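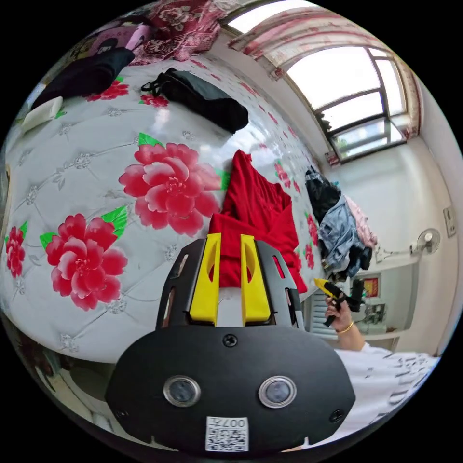 Colcha acolchada con estampado de peonías, extendida sobre la cama.

Textil > Dormitorio > Doblado
Buscar en Fluteo
15 de febrero de 2026 – Redacción de Fluteo

Doblar prendas de punto sobre la cama

La cama sirve como superficie de doblado si la colcha está tensa. Conviene estirarla desde los pies hacia la cabecera y llevar a un extremo la ropa que no se vaya a tratar. Una superficie brillante desliza más que el algodón mate – con punto fino, el movimiento debe ser corto y sin tirones.

La prenda se deja caer en el centro, se localiza el escote y se orienta hacia la cabecera. Las mangas se sacan de debajo del cuerpo antes de estirar nada. 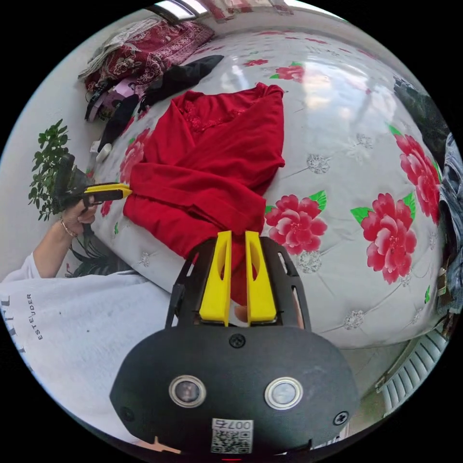 Desde Nativdale, una lectora objeta que el punto con encaje no debería extenderse boca arriba: ella lo dobla del revés para que el escote no roce con la prenda de encima. El método es válido, aunque obliga a girarla otra vez al guardarla.

Si la tela se ha arrugado, se levanta por los hombros y se deja colgar unos segundos. El peso propio corrige parte de los pliegues. Nunca se sujeta por el puño, ya que el canalé cede

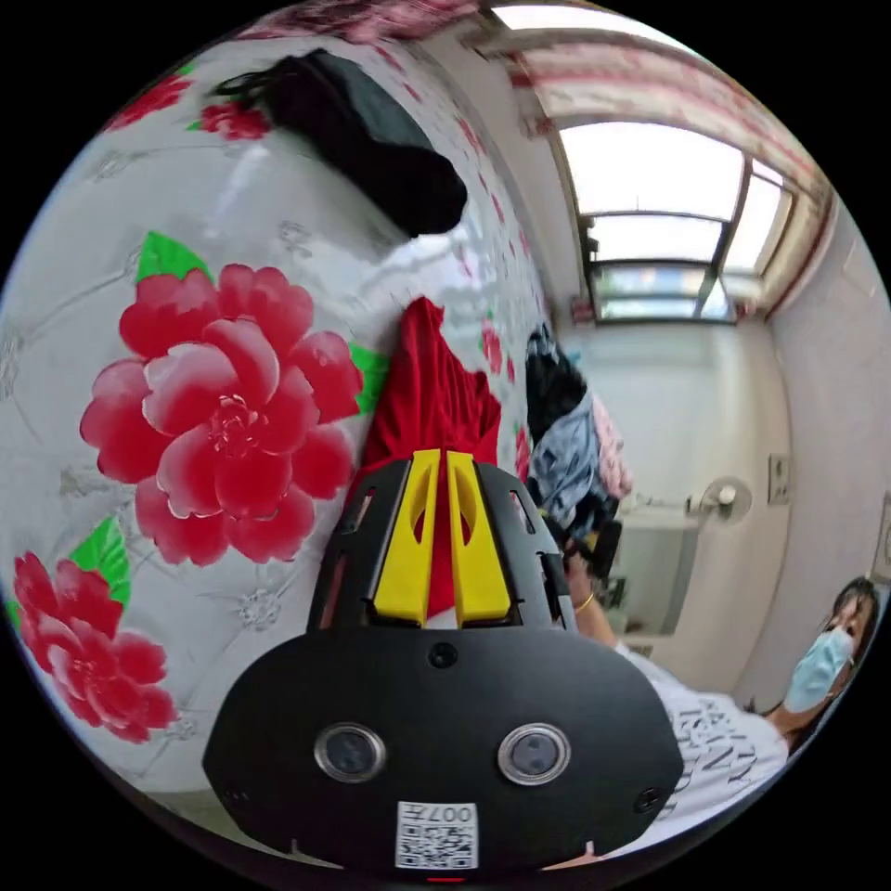 y tarda en recuperar el ancho. Después se baja la prenda apoyando primero el bajo y luego el escote.

Con la prenda ya plana:

1. Abrir las mangas en diagonal.
2. Alisar del centro a los costados con la palma.
3. Cruzar las mangas sobre el cuerpo, sin superponer los puños.
4. Doblar en tercios desde el bajo.

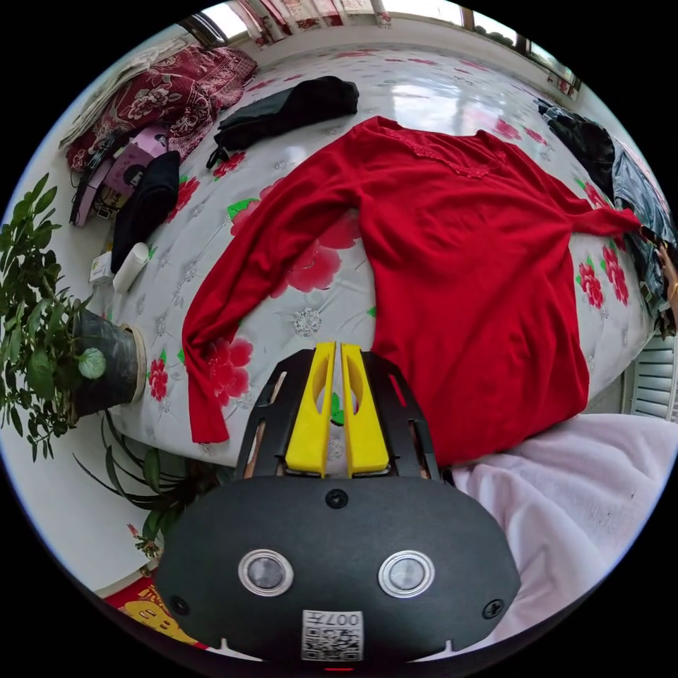

Foto: archivo Fluteo / Textil

Un jersey de manga larga ocupa bastante más abierto que doblado; vaqueros y prendas negras se apartan a un lado. El negro suelta pelusa sobre el rojo y sobre el blanco – se dobla al final y se cepilla aparte.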